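How to Hang Up Black Clothes So They Stay Black (and Stay Up)

By Živko Vukadinović
Updated 05/02/2021

I own a lot of black clothing. It began as a style and is now mostly a way to avoid decisions. The drawback is that black shows everything: lint, deodorant, the shiny stripe where a careless iron went by, and above all the two little horns that a bad hanger pushes up through the shoulders.

What follows is how I hang mine. It takes longer to read than to do.

What you need
A hanger that fits
A lint brush
A hook or rail with some air around it
A spray bottle of plain water

Step 1. Turn it inside out before it goes in the wash
Everyone knows this one and I still skip it every other week. The outside of the cloth rubs against the drum and everything else in there, and the rubbing is what turns black into that tired color of old asphalt. Cold water, short cycle. Close zippers. Empty the pockets unless you want to find out what a receipt looks like as confetti.

Step 2. Shake it hard, once
Take it by the shoulders, or by the top corners if it's a bag or a scarf, and snap it like you're mad at it. You'll get most of the creases out now, while the cloth is still damp. Stand away from the lamp. I have replaced the lamp.

Step 3. Pick the hanger
The ends should stop just short of the shoulder seam. If they go past it, you get the horns. If they fall well short, the shoulders slump and the whole thing ages ten years. I've had good luck with the wide Mereo ones and no luck at all with the Jutow set, which let go of anything smoother than a bath towel. Wire hangers from the cleaner go back to the cleaner.

For knits, don't hang them. Fold them. A wet sweater on a hanger is a dress by morning.

Step 4. Hang it by two points and let it settle
Feed the hanger in from the bottom hem so you don't stretch the neck. Set both shoulders, then let go and step back. The low spot should fall in the middle, at the neck. Tug each side seam straight down, gently.
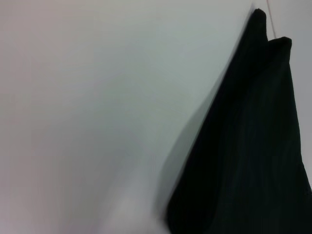

Checking the Drape

Black cloth hides its creases until you put something pale behind it, so do your checking against a light wall. Look at the two high points first. One side riding higher than the other means the hanger has slid, and you can fix that with a thumb. Then look down the length for vertical folds. Soft ones will drop out overnight. For a stubborn one, mist it with the spray bottle and smooth it with the flat of your hand.

Brush for lint last, always downward. Brushing before it has dried just moves the lint to a new address.

Leave a hand's width between pieces on the rail. Mine holds 75 hangers according to the box it came in, and I can only assume they tested it with handkerchiefs.

Keep the rail out of direct sun, too. I lost the left half of a very good jacket to a south window.

Filed under: Closet, Laundry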